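Open day set-up guide: Zeng bench

Section 2. Laying the table

1. Check that the blue tape lines are flat. Press down any lifted edges before the public comes in.

2. Set out the green plate and the yellow-rimmed basket, with bare table between them.

3. Clear phones, pens and brochures from the grid.

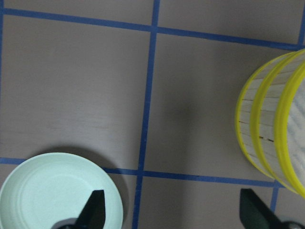 Page last changed: October, rev. 682

Note: The basket may sit across a tape line – the demonstration does not need it centred in a cell.

Section 3. Before visitors arrive

4. Raise both grippers well above the table.

5. Put one piece of food on the liner in the basket. Leave the plate empty.

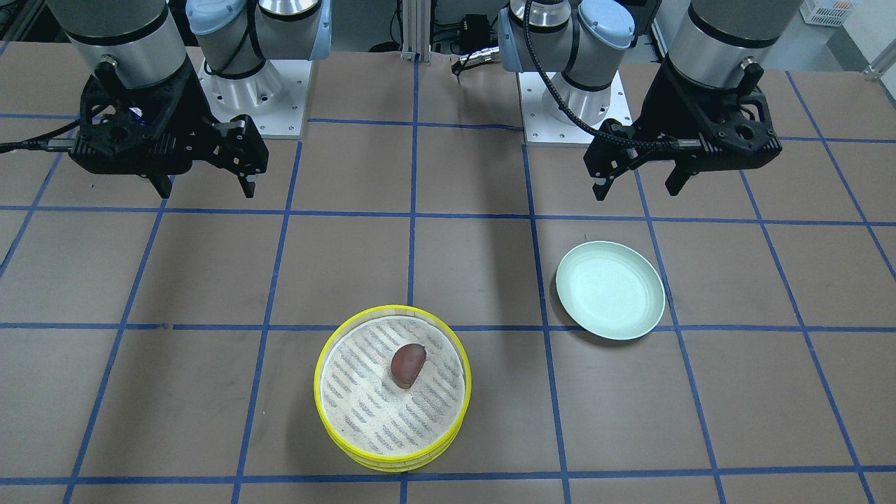 6. Walk to the visitor side and check that the plate can be seen past the arms.

7. Start program 1288 from the Nestis panel.

Caution: Keep hands off the table while the program is loaded. Visitors are not to eat the food used in the demonstration.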